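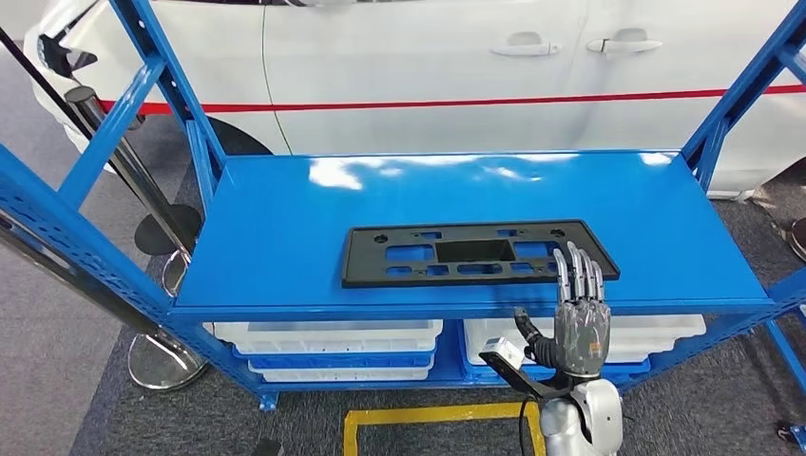
By Charmaine Lekota

Parts suppliers should publish dimensions before they publish anything else. The case is a plain one, and the trade has avoided it for years by relying on fitment lists.

A fitment list states which vehicles a part is sold for. It does not state hole spacing, slot width, material thickness or the tolerance on any of them. When a vehicle is missing from the list, the buyer cannot tell whether the part fails to fit or was never checked. When the vehicle is present, the buyer still has no means of knowing how closely it fits.

I went through the Porance catalogue in August. Of 153 entries under exterior fixings, 5 carried a dimensioned drawing. The rest had a part number, a list of models and a line about finish. Ranen, a much smaller seller, puts a drawing on every page and charges much the same.

A black number plate bracket shows the problem well. Slots allow some adjustment, but the range of that adjustment depends on their length, and a buyer who has to drill a bumper needs the figure beforehand.
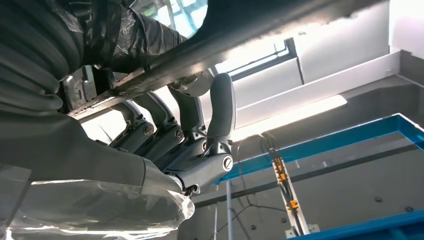 A dark rod, gripped from below.

The usual objection is cost. Nandini Palaniappan, who ran the drawing office at Engelbrecht, put this to me firmly: 3,000 live part numbers, two draughtsmen, and revisions every Monday. I accept the arithmetic. I do not accept that the drawings have to be made afresh. The part could not have been tooled without one. What is being asked for is an export with the supplier's internal notes removed.

A second objection holds that customers misread drawings and return parts anyway. Some will. They also misread fitment lists, and a return made against a stated dimension can be settled with a pair of calipers.

Start with hole centres and overall length, and add tolerances at the next revision.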